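The Case for a Clear Table Before the Meal

Most advice on setting out a light lunch deals with what goes on the plate. Very little of it deals with the order in which things reach the table, and I think the order has the larger effect on how the meal goes. My position is simple. The dishes should be placed first, the food second, and the condiments last, and anything that does not belong to the meal should be off the surface before the first dish goes down.

I came to this through small tables. For 9 years I have eaten at one kind or another of compact table, first in a rented room in Brelano and later in a kitchen where the refrigerator door could not open fully with a chair pulled out. On a large dining table a badly placed bottle costs nothing. On a small one it takes the space of a bowl, and the bowl then goes somewhere worse.

Consider the plate. An oval plate has a long axis and a short axis, and people tend to put it down in whatever direction it was carried. On a narrow table the long axis should follow the long edge. This leaves a usable strip in front and another behind. Turned the other way, the plate divides the table in two and the strips become corners. A round bowl has no such problem and can be placed second, in whatever space the plate has left.

The plate is also the most common dumping place. Because it is wide, flat and empty at the start, it gets used as a tray. Bottles are put down on it, then cutlery, then a folded napkin. Every one of these has to be lifted off again before anything can be served. A ketchup bottle is the usual offender. It belongs upright, beside the plate, on the side of the hand that will use it. Laid on its side it occupies two or three times the area, and a round one will roll if the table is not level. Lying across a plate it also blocks the single largest serving surface in the setting.

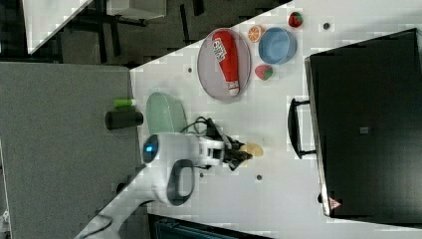

Loose fruit is the second problem. Strawberries and orange slices are small enough that people do not treat them as items needing a place. They are put down wherever the hand happens to be. A strawberry on the bare surface is one more thing to avoid when the next dish arrives, and a cut orange leaves juice that has to be wiped. If there is an empty bowl on the table, the fruit should be in it. I see no good argument against this. The argument usually offered is that the bowl is being saved for something else, and in my experience the something else is also fruit.

Anselmo Sotelo, with whom I have disagreed on this subject for a long time, holds that a table should be allowed to fill up naturally and be corrected at the end. His reasoning is that correction is quick. I accept that each single correction is quick. The difficulty is that they depend on each other. The bottle cannot come off the plate until there is a free spot beside it, the free spot is taken by a strawberry, and the strawberry cannot go in the bowl if somebody has put the bowl out of reach. Three short moves become a sequence, and the sequence has to be worked out while people are waiting to eat.

He has a stronger point about containers. Plastic containers with lids are often brought to the table from the refrigerator and left there, and he considers this practical. I agree in one case, when the food will be eaten directly from the container or returned to it. In all other cases the container should be emptied into a dish and taken away. A rectangular container near the edge of a table is easily pushed off by an elbow, and it holds the edge space that a glass could use. Rounded corners do not help much with either.

Color has some practical value here. My own set is a Dilik set in two colors, pale for the plates and darker for the bowls, and I can tell from the doorway which has been put out. A pale plate on a white table is harder to see at a glance than a blue bowl, and things get placed partly over its rim. I would not buy a white table again for this reason alone, although it does show crumbs clearly, and crumbs are easier to deal with when they are visible. A cracker dropped on a dark wooden table can stay there until June.

The clearing order should be the reverse of the setting order. Condiments go first, back to the shelf. Food goes second, into a container or the bin. Dishes go last, stacked with the plate at the bottom and the bowl on top. Clearing the dishes first is faster by a few seconds and leaves the loose items scattered, so that the surface has to be gone over again by hand before it can be wiped.

I have been told that all this is excessive for a meal that takes 20 minutes. The setting takes 2 minutes if done in order, and I have never found that the order slowed it down. What does take time is looking for a place to put a hot dish when every part of the table already has something small on it.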